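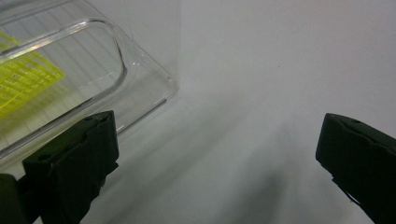

The Long Life of Leftovers

My grandmother kept her soup in whatever was handy. A crock, a coffee can, once (my uncle swears to this) a flower vase with a saucer on top. She had grown up in a house where supper didn't end so much as turn into the next supper, and she never saw any reason to change that when she got a kitchen of her own. Monday's chicken went into the pot, the pot went out to the back porch if the weather was cool enough, and by the end of the week you were eating something that had no name at all but tasted wonderful with bread.

I have been thinking about her a good deal this spring, mostly while standing in front of my own refrigerator, wondering what to do with half an onion and a cup of cold rice. I throw away more food than she did. I'm fairly sure I throw away more in a month than she did in a year, and I have a far better refrigerator. So I decided to go and talk to some people who are good at this, and to see if I could pick up their habits at my age.

The first was Kazuhiro Katayama, who runs a small lunch counter called Katayama at the bottom of a steep street in Lulov, two doors up from the ferry office. It has room for six people if they like each other. There is no printed menu. You sit, and he tells you what he has, and what he has depends a great deal on what he had yesterday.

"People hear leftovers and they make a face," he told me, slicing a cold sweet potato that was going to become the filling for an omelet. "But soup is better the second day. Everybody knows that. Rice for frying has to be cold. If I cook it fresh for frying, it's a mess."

I asked whether customers minded. He thought about it for a while, long enough to finish the sweet potato and start on some greens, and said that one man had minded, years ago, and now came in for lunch whenever his wife was out of town.

What I admired most was how little fuss he made over it. He cooks plain things first. The rice is just rice, the beans are just beans, the squash is roasted with salt and oil and left alone. The seasoning comes later, when he knows what the thing is going to be. I had always done it the other way around – a big pan of something heavily spiced, which we would eat cheerfully for one night and then avoid. Cold cumin carrots can really only go on being cumin carrots. A plain carrot still has some choices in front of it.

From Lulov I drove up to Fiststead, which is a farming village with one good bakery and a great many sheep, to see Daithí Keane. Daithí taught school for most of his working life and now gives a cooking class in the village hall, up to 60 people in August when the summer visitors are in and a good deal fewer the rest of the year. He doesn't teach recipes, or says he doesn't, though I came away with several. Everyone brings something from home that they would otherwise have thrown out, and the class cooks it.

The day I went there was a lot of bread. There usually is, Daithí said. We made crumbs of the hardest of it and fried them in butter with garlic until they were the color of toffee, and put them on top of some limp cabbage that had been brought in by a woman who apologized for it twice. It was the best thing we ate all afternoon. The softer bread became a pudding with the ends of three jars of jam, and a retired mail carrier made a very respectable soup out of parsley stems and a boiled potato.

Daithí has one firm rule, and he repeats it like the schoolteacher he was: put it where you'll see it. Old food goes at the front, at eye level, and new food goes behind. He cools things promptly, he gets them into the refrigerator well before bedtime, and he writes the day on a strip of tape. Anything that worries him goes to the compost without a speech. He has no patience for heroics with old chicken.

I've been home a while now and I've kept up with most of it. The tape lasted until I lost the pen. The plain cooking has stuck, though, and so has the front-of-the-shelf business, and on the evening before we go shopping I make what my husband calls porch soup, after my grandmother's, with whatever is at eye level. Last week's had lentils, the outside leaves of a lettuce, the last of a roast and a spoonful of mustard – I can't tell you why the mustard, it just seemed to want it. We had it with toast, and there was enough over for lunch.

Daithí Keane's class in Fiststead starts again on 6th May. Bring an apron, and whatever is at the back of your refrigerator.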